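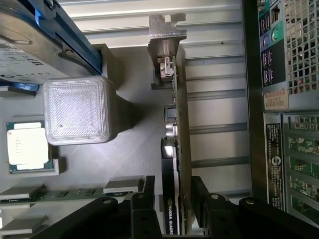

4.2 Setting up the Urnlow kit

I'll be upfront that I wanted to like the Urnlow disassembly kit before I opened the box. Kipchumba Nyamweya and I had already lost most of August to brackets we'd cut ourselves, and a ready-made kit for taking desktop computers apart sounded like a vacation. The version we reviewed is sold through Farnbridge and comes with finger plates, a parts fixture, a calibration routine and 157 pages of manual (I read all of them, so please cite me kindly).

The fixture is my favorite part. It's a gray 3D-printed piece with raised pegs and slots, and we keep it to the left of the case, where a drive can stand upright in its blue caddy while the processor has a recessed pocket of its own. Figure 2 has the layout with a RAM module lying along the front slot.
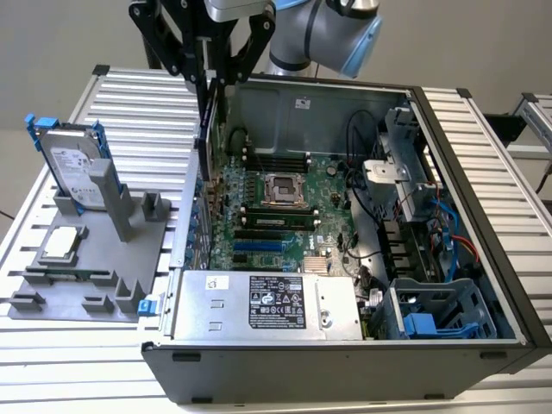
Calibration took us 3 tries on the first morning and went fine after that. My one real gripe is with the manual's order of steps, which has you teach the fixture poses before the case poses. We swapped them! If you move the case later on, you only redo the second half, and with a tower lying on its side across slatted tables you will move it sooner or later.

We ran the kit with 2 arms, and I'd do it that way again. The software lets one arm work at the fixture with the other over the back of the case, as in Figure 3, and the handoff settings are easy to find once you know they're filed under "Shared zones." 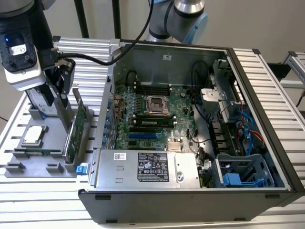
Support was decent too. I sent Farnbridge 8 questions and got useful answers to all but one, which was about cable slack at the wrist. We compare the kit with the Bavis fingers in Section 4.3.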